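Jerora Community Help Desk
Ticket: Soap pumps stuck and brush bin keeps going musty
Product area: Cleaning station, shared kitchen
Status: Partly solved
Opened by: Aiman Ngui

What's going on

Hi all, me again. I look after the cleaning station in our shared workshop kitchen and I've got two things going wrong at once, so I'm putting them in one ticket (sorry if I should have split them). The first is the soap pumps. We bought a set of Turitz clear dispensers in June, the 335 ml ones with black pump tops, and two of them have stopped giving any soap. You press, it goes down, it comes back up very slowly, and you get a sad little bubble. The second is the brush bin, which smells like a pond by Wednesday every week however well I rinse things.

The soap is Menon washing-up liquid, bought in the big refill drum. It's the thick sort. I've been filling the bottles right up to the neck with a jug.

What I'd tried before posting

Ran hot water over the pump heads for a few minutes. Helped for a day, then back to sulking.

Swapped a bad pump top onto a good bottle. The trouble moved with the top, so the bottle is fine.

Washed the bin out with bicarb and left it upside down overnight. Lovely on the first morning, horrid again three days later.

Reply from Nallum support, 10.40 am

Thanks Aiman. Please check three things for us. Is the dip tube pushed all the way up into the pump? Is the soap thinned at all? And are the brushes going into the bin wet? Could you also tell us whether the bin has any holes in the bottom.

My answers

Tubes: one of them was loose! I hadn't spotted it, even with the bottles being clear and the tube in plain sight the whole time. I pushed it back up with a twist and that pump now works, a bit stiffly. The other one was seated properly and still does nothing.

Soap: no, straight from the drum.

Brushes: yes, everybody gives them a shake and drops them in. No holes in the bottom, only the handle slots up at the top, so whatever drips off stays in there. I can see where this is going.

Fixing the pumps

Here's what I did, in order, in case someone else has the same bother.

1. Emptied the dead bottle back into the drum and took the pump top off.

2. Stood the pump in a mug of warm water with a splash of white vinegar and gave it a good forty pumps or so. A plug of dried soap came out of the nozzle, about the size of a grain of rice. Very satisfying.

3. Mixed the new fill in a jug – 500 ml of soap to a small cup of warm water, stirred slowly so it didn't froth. That's more than one bottle's worth, so the rest went into the next one along.

4. Filled to just under the shoulder. Support say the air gap matters, and a bottle filled to the brim will dribble down the outside as well, which explains the sticky ring I kept wiping up.

5. Primed it with slow presses until soap came through, then wiped the nozzle.

Both pumps going again by lunchtime. I did the same with the others while I was at it.

Fixing the bin

6. Took every brush out and sorted them. The worst smell was coming from an old sponge on a stick that had slid right down to the bottom. Binned, no regrets.

7. Washed the bin in hot soapy water and dried it with a tea towel, corners included.

8. Put a rule on the cupboard door that brushes hang on the sink rack until they're dry and only then go back in the bin. We'll see how long that lasts, but I've told everyone I'm watching.

9. Set the station back out along the table with the bottles together on the green tray, so any drips land in something I can rinse, and the brushes over by the plant.
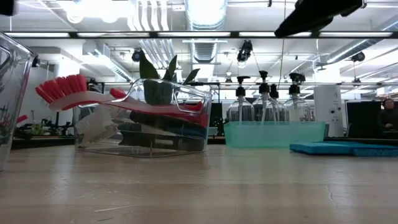 Still open

The bin is awfully full, and I do wonder if that's half the problem, as no air gets down between the handles. Has anyone drilled holes in one of these? I'm nervous about cracking it. If it's a bad idea I'd sooner buy a second bin and split the dark-handled brushes from the red and white ones.

Also, can I order one pump top on its own? The one with the loose tube works but it's never going to be a happy pump.

Reply from Nallum support, 3.15 pm

Please don't drill it, the plastic tends to split from the hole outwards. A folded tray liner in the base will lift the brushes enough to help. Single pump tops can be ordered through the spares page, and we've added a note to your account so you won't pay postage. Leaving this ticket open until the new top arrives.

Me again

Ordered, thank you! Liner is cut and going in tonight. I'll report back on the smell after next Wednesday.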